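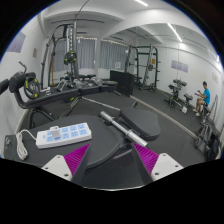 Review of the Udura Hand-Held Gripper Kit
Project report, Mechatronics Design Studio, Lennox College
Greer Mackay, Catriona Lamont and Ruairi Semple
Project supervisor: Kirstin Carnegie

1. Purpose

The robotics lab wants to buy a hand-held gripper kit so that students can record demonstrations of everyday tasks without booking the robot arm. The arm is booked out for most of the term and can't leave the lab. Our job was to borrow one kit, use it the way students would use it, and say whether it is worth the money. The kit we were given was the Udura, which sells for $1,870 with one pair of soft fingers, a camera mount, a camera with a wide lens, a charger and a one-year licence for the Girus sorting software.

We did not compare it side by side with another kit. We had hoped to borrow the Ulent as well, but the supplier had no loan units left in October. A few remarks about the Ulent are included where its manual gave enough detail, and they should be read as coming from the manual only.

2. What we tested

We agreed on four questions with our supervisor before starting:

How long does it take a new user to set up the kit and make a usable recording?
Do the fingers hold the kinds of objects people have around them?
Does the kit work outside the lab, in rooms with poor light, mirrors or people in the way?
How much of what is recorded has to be thrown out?

Training a robot from the recordings was left out. Another group is doing that with our data next term, and some of what we say about quality may have to be changed when they are finished.

3. Setting up

The kit comes in a soft case. Assembly took Catriona 35 minutes the first time, most of it spent on the fingers. Each finger is fixed to a white mounting plate with small screws, and the screws supplied are short and easy to drop. The quick start sheet shows the fingers the wrong way around in one drawing. We worked it out from the ribs, which need to sit so that the dark contact faces meet when the trigger is squeezed.

The camera has to be calibrated before the first session and again if it is knocked. Calibration means holding the gripper over a printed board and moving it slowly until the light on the handle goes solid. This worked well on a desk. Away from a desk it was a nuisance, as the board has to lie flat and the one supplied is thin card that had curled by the second week. Ruairi glued ours to a piece of acrylic and we had no more trouble.

The trigger is stiff. It suits a large hand. Greer, who has small hands, had to rest after a few minutes, and Flora Semple, who was not part of the project but tried the kit for us as a first-time user, ended up using two fingers of her other hand to help. There is a softer spring listed in the parts catalogue. We think it should be in the box.

4. The fingers

The soft fingers are the best part of the kit. They are a bright magenta with close ridges along the inner body and a dark face that tapers to a point. When they press on something they bend around it, and the tips stay roughly in line. We picked up plugs, chargers, a folded towel, pens, water bottles, a roll of tape and a set of keys.

Plugs and chargers were the main test objects. A cube charger has flat sides and smooth plastic, and pulling it out of a power strip takes more force than lifting it. The fingers held on if they were placed low, close to the strip. If they were placed high on the charger they slid off the top. After some practice all three of us could do it most of the time, although someone still had to hold the strip down with their free hand. We tried double-sided tape under the strip as well. It held on a desk but not on vinyl padding.

Cable was harder. The fingers will pinch a single cable, but a coiled bundle tends to roll between them, and once it starts to open it can catch on the screws at the back of the mounting plate. A small cover over the screw heads would fix this. We used electrical tape.

Thin flat things, such as a card or a phone lying face down, could not be picked up unless they were pushed to an edge first. The manual says this, so we don't count it as a fault. The Ulent manual lists a fingernail attachment for the purpose.

After the full set of sessions the dark faces were slightly polished near the tips. Grip seemed the same. A spare pair costs extra and we would order one with the kit.

5. Rooms

We recorded in the lab, in a common room and in the fitness room on the ground floor. The fitness room was Kirstin's suggestion. It has mirrors along one side, bright strip lights, curtains over the windows, and a great many black objects against a dark floor, which is hard on a camera that finds its position from what it sees. We set a white power strip and its charger on a padded surface among the equipment and ran the unplugging and cable tasks there.

The wide lens helped. It takes in the fingers and nearly the entire room at once, including the ceiling, so there was usually something for the tracking to hold on to. Posters and notices on the walls seemed to be useful for this, and so were the curtain folds. Tracking was worst when the gripper was brought down close to a large black pad with nothing else near it.

Mirrors caused fewer failures than we expected. When the gripper faced the mirror straight on, the position sometimes jumped by a few centimetres. When the mirror was off to one side there was no effect that we could find.

The wide lens also picks up anyone who is in the room. This matters more than the manual suggests. In a shared room it is very hard to keep people out of view, and even somebody sitting well off to the side will be recorded. The Girus software has a tool for blurring faces, but it has to be turned on for each session and it missed people who were side-on. We asked everyone present before recording and put a sheet on the door. Any class using the kit will need to do the same, and will need to get approval through the college first. Ours took nearly three weeks.

6. Recordings kept and thrown out

Our target was 80 usable recordings. We made 97 and had to throw out 18, which left us one short. We decided against another session, as the kit was due back.

Most of the rejected recordings came from lost tracking. A smaller group were our own mistakes, such as starting to move before the tone or letting a sleeve hang over the lens. Two were lost when the memory card was pulled out while the light was still flashing. Nothing on the kit warns you about that.

Girus marks bad recordings on its own and puts them in a separate folder. We checked every one by eye. It was right about nearly all of them. It did let through several where the charger had slipped out of the fingers partway, but it only judges the tracking, and the manual is clear that success or failure at the task is up to the user to note. We kept notes on paper and typed them in at the end of the day, and this took longer than it should have. A button on the handle for "that one failed" would save a lot of time.

7. Battery and weight

The battery lasted about 97 minutes of steady use, a little under what the box claims. The charger supplied is slow. For a class working in pairs, one battery isn't enough, and the kit can't be used while charging because the port is under the grip.

The weight is fine for short tasks. For anything held at shoulder height it becomes tiring, and our recordings from late in a session are noticeably shakier than the early ones. Sessions should be kept to half an hour per person.

8. Cost

At $1,870 the kit costs far less than a second arm and can be used by students who have not done the arm safety course. The licence is the part to watch. After the first year Girus has to be renewed, and without it the recordings can still be copied off the card but not sorted or blurred. We asked the supplier for an education rate and had not been given one when this report was handed in.

9. Recommendation

We recommend that the lab buy one kit now, together with a spare battery, a spare pair of fingers and the softer trigger spring. A second kit should wait until the training group has used our recordings and the licence price is known.

Before it is lent to students, the lab should:

mount the calibration board on something stiff
cover the screw heads on the mounting plates
correct the finger drawing on the quick start sheet
write a one-page guide to getting consent in shared rooms
label the card slot so the card is not removed while the light is flashing

10. Who did what

Catriona did the assembly, calibration and battery tests. Ruairi ran the fitness room sessions and repaired the board. Greer checked the recordings and wrote most of this report. All three of us recorded demonstrations. We thank Flora Semple for trying the kit without having read the manual, and the fitness room staff for letting us in before opening time.

The recordings and our typed notes are on the lab drive in the Udura folder. The paper notes are with Kirstin.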